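## 4. Hanging clothes in the wardrobe

This section covers the rail, the hangers and the order of hanging. Fit the rail first (section 3) and leave the doors off until you have finished.

### 4.1 Before you start

You will need:

- the Tirkstead rail, fitted and tightened
- one pack of 20 plastic hangers
- a clean, flat surface such as a bed or table
- a damp cloth

Wipe the rail from end to end and let it dry. Dust left from drilling will mark light fabrics.

**Caution:** Do not load the rail on the same day as you fix the brackets if you used filler in the wall. Leave it overnight.

### 4.2 Preparing the hangers

1. Take the hangers out of the pack and pull off the paper bands.
2. Check each one for rough edges along the arms. A rough edge can be smoothed with a nail file.
3. Turn each hook so that it lies in line with the arms. The hooks swivel and are often twisted round in the pack.
4. Put aside any hanger with a hook that pulls out or wobbles in the neck. Do not glue it.

**Note:** Hangers from the older Pace range have a thicker hook and will not slide past the centre support. Keep them all to one side of it.

### 4.3 Putting clothes on hangers

1. Lay the garment on the bed with the front facing up.
2. Undo the top two buttons, or the zip to a hand's width.
3. For jumpers and T-shirts, feed the hanger in from the hem. Pushing it through the neck stretches the collar.
4. Bring the hook out at the neck and settle the shoulder seams on the ends of the arms.
5. Fasten the top button again on shirts and coats.

Heavy knitwear should be folded and kept on the shelf.

### 4.4 Loading the rail

1. Start with the longest items at the left-hand end.
2. Hold the hanger by one arm, close to the neck, and lift the hook over the rail from the front. 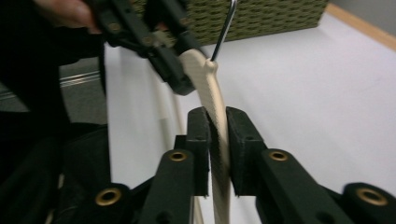 3. Let the weight down gently, then slide the hanger along to its place.
4. Face all the hooks the same way, with the open end towards the back of the wardrobe.
5. Work from long to short, finishing with shirts at the right-hand end.
6. Leave a gap of 34 mm between winter coats.

**Caution:** Never pull a garment down off its hanger. The sudden load can loosen the end brackets.

### 4.5 After the first week

Check the bracket screws and tighten them by hand. If the rail has dipped in the middle, take off the coats and fit the extra support, part 426, as shown in section 3.

Spare hangers are sold in packs under part number 299.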